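The bag of bags, and other things I inherited

December 10, 2021
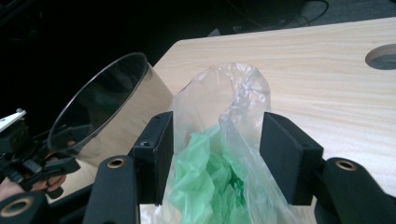

A green bag inside a clear one.

I have been meaning to write about the kitchen cupboard for weeks now, and every time I sit down to do it I end up making tea instead and looking at the cupboard, which I suppose is a kind of research. It is the tall one by the back door, the one that was already here when we moved to Jarnley, and it has slowly become the place where everything goes that doesn't live anywhere else. Candle ends, string, the spare fuse wire, a tin of keys that open nothing in this house. And bags, of course. So many bags.

My grandmother kept hers in a drawer, folded into little triangles the way some people fold flags. Paper ones went flat at the bottom, plastic ones went on top, and woe betide anybody who took one out without shutting the drawer properly. My mother was looser about it and had a bag of bags hanging on the pantry door, which swelled up through the year and was thinned out every July before we went on holiday. I seem to have carried on from her and let the standards slip a bit further. I do still have a bag of bags. I also have a second one, for when the first is full, and I'm not going to say anything about what is under the stairs.

What set me off was the shop at Lodhi closing. It wasn't a big shop, only a greengrocer's with a bit of hardware at the back, but it was where I bought my potatoes for 16 years and it had the thinnest carrier bags in the county. You could read a newspaper through them. They split if you put a leek in at the wrong angle, and yet I find I've kept dozens, because they were exactly the right size for lining the little bin in the bathroom, and because it seemed rude to throw them out when they had tried so hard. I went in on the last afternoon and bought a swede I didn't need and a ball of twine, and came home feeling quite low about it all.

So the next morning I emptied the cupboard. All of it, out on the kitchen floor, with the radio on. I had a vague plan of three piles – keep, give away, tip – and for the first hour it went beautifully. Then I found the box of jam jar lids and lost the rest of the morning trying them on jars. If you have ever done this you'll know how it goes. The lids nearly fit, every one of them, and you start to feel that with just a little more patience the next one will drop on with a lovely click. I matched 12 in the end and was far prouder than I should have been.

The odd thing about sorting a cupboard is how much of it turns out to be other people. There was a pastry cutter from my aunt, who made the worst pastry I have ever eaten and never once noticed. There was a receipt from Gralis, the old department store in Otell, for a set of towels and a lampshade. I can't remember the lampshade at all, though I can remember the café on the top floor, with the hard little scones and the view over the bus station, and I stood there on the cold tiles for a good five minutes thinking about butter.

I didn't throw the receipt away. I did manage to part with a fondue set that had lost its forks, a roll of shelf paper in a brown I can only call gravy, and a cracked colander I'd been keeping in case I took up gardening. The carriers that still had some life in them have gone to the church hall, where they're always glad of them for the jumble sale. The rest went to the collection point at the supermarket – they take the soft, stretchy kind by the front doors, next to the batteries, and I had walked past that bin every week without knowing what it was for.

It all looks very smart now. I can see the back wall, which is painted a rather nice blue, and there is a hook I never knew was there. I've hung my string bag on it, the one I always forget to take out with me, in the hope that I'll see it on my way to the door. I forgot it again this morning and came home with two new carriers and a cauliflower under my arm.

Next I really must do the airing cupboard, but it's nearly Christmas and the pudding cloth has gone missing, so I shall look for that first.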